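Fikdale Community Hall Users' Group
Minutes of the open meeting, Mon 29 September
Held in the back room, 7:00 pm

Present: the chair, the secretary, the bookings lead, two members for the choir, one for the seed swap, three for Tuesday supper club, and a good number of neighbors from Fovunstead who came over on the early bus (welcome, and please keep coming!).

Apologies: the quilting circle, who were at their own show.

1. Minutes of the last meeting
Read and agreed with one fix. The piano tuning was paid for by the choir, and the minutes had it down to the hall. The choir would like that on record.

2. Matters carried over
The key to the side gate has been copied and now hangs on the hook inside the kitchen door. The request for a second coat rack is still open. The chair wrote to the county again about the bus stop sign and has had a reply saying the letter was passed on.

3. Supper club
A wonderful summer. The club served 557 meals between the June opening and last week, and the bean stew night filled every chair we own. The club asked if it could start half an hour earlier once the clocks change, so that families can get home in daylight for at least part of the way. Agreed, to begin the first Tuesday in November. The bookings lead will move the stretch class to the small room on those nights, and the class has said yes already.

The club also asked for a bigger stock pot. The old one is fine but takes two goes. Agreed up to $70.

4. Seed swap
The swap table gave out 103 packets at the harvest day, nearly all of them saved by people in this room. Squash and runner beans went first, as they always do. There was real excitement over a paste tomato brought from Fovunstead under the name Dralitano, which fruited right through the dry spell and made a thick sauce with hardly any cooking down. Several people want it. The grower has promised to save seed and will bring it to the spring table in plain envelopes, and asks that anyone who takes some brings a few back the year after.

Discussion of how to keep seed over the winter. Jars in a cool closet were favored. One member keeps hers in the fridge door and has had good results with lettuce that way for years. It was agreed to put a short handout together, and the seed swap will write it.

5. Choir
The choir will sing at the winter supper. The program is mostly settled and includes two rounds that the audience can join in on, with words handed out at the door. Five new singers since the spring, including two low voices, which caused some cheering. Rehearsals stay on Thursdays. Anyone who wants to try it can just turn up, no test and no need to read music.

6. Shared van
The Saarinen garage has quoted $45 for the next oil change, the same as last year. Accepted. Please write your miles in the book when you bring the van back - the August page has big gaps and the bookings lead had to guess.

7. Winter supper
Long and very cheerful item. Main points:
Date to be fixed at the next meeting, after checking with the school.
Soup, bread and two kinds of pie. Supper club to lead, everyone else to chop.
Fovunstead will bring the cider and has offered its long tablecloths.
Children's table to make paper lanterns in the afternoon.
A late bus has been asked for. If there isn't one, people with cars will share rides home, list on the notice board.

8. Any other business
A question was raised about whether the reading hour could take place twice a month. The room is free. Agreed to try it until spring and see who comes.
Lost property: one blue scarf, one casserole lid, a single child's rain boot. Ask in the kitchen.

Next meeting: first week of November, same room, same time. Bring a mug.

Meeting closed at 8:40 pm.
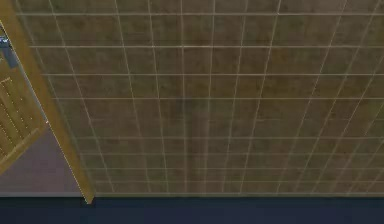

Reply received after the minutes went out:
Thanks for getting these done so fast. One small thing under item 4 - the Dralitano needs a tall stake, mine went well over my head by August, so could the handout mention that? And put me down for chopping at the winter supper, plus a ride home for three if the late bus falls through.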